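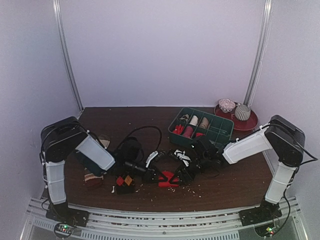 Red fabric item on the table, between the two arms.

Ondley Community Safety Project - progress report to the Myklebust Fund, September

Burglary prevention visits are on schedule. We completed 40 home visits this quarter, most of them in the streets behind Skerora Park, and fitted new locks at seven addresses. Three households are still waiting on landlord approval.

Pitance Locksmiths has invoiced $3,000, within budget. The evening patrol program starts next month - radios are ordered but have not been delivered.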